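How I Stop My Table From Turning Into a Junk Pile

I clear off one table every evening before dinner, and it has done more for my mood than any big spring clean ever did. I started in December, when I couldn't find a single spot to wrap a present (I ended up doing it on the bed, and lost the tape twice!).

First, get everything off. Yes, everything, even the stuff you think belongs there. I pile mine into an old Tirley crate and set a timer for 30 minutes. Wipe the surface down while it's bare. Warm water and a drop of dish soap is plenty for mine.

Now go through the crate one thing at a time. Mail gets opened and either recycled or put in the folder by the door. Cups go to the sink. Anything that lives in another room goes in a pile by your feet, and you walk that pile around the house once, at the end, so you don't wander off and start reading magazines like I do.
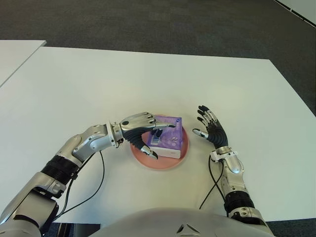
Then pick what's allowed to come back. My limit is one small dish or plate's worth of things, and if something new goes on, something old comes off. I was terrible at this for the first week or so and cheated with a second bowl, which filled up with batteries and pens right away. Get rid of the second bowl!

If the timer goes off and you're still sorting, stop anyway. Stick the crate in a closet and pick it up again tomorrow after dinner.

Last updated: March

Related
Folding fitted sheets without crying
What I keep in my Histwood drawer dividers
Getting candle wax out of a tablecloth
40 things I threw out and never missed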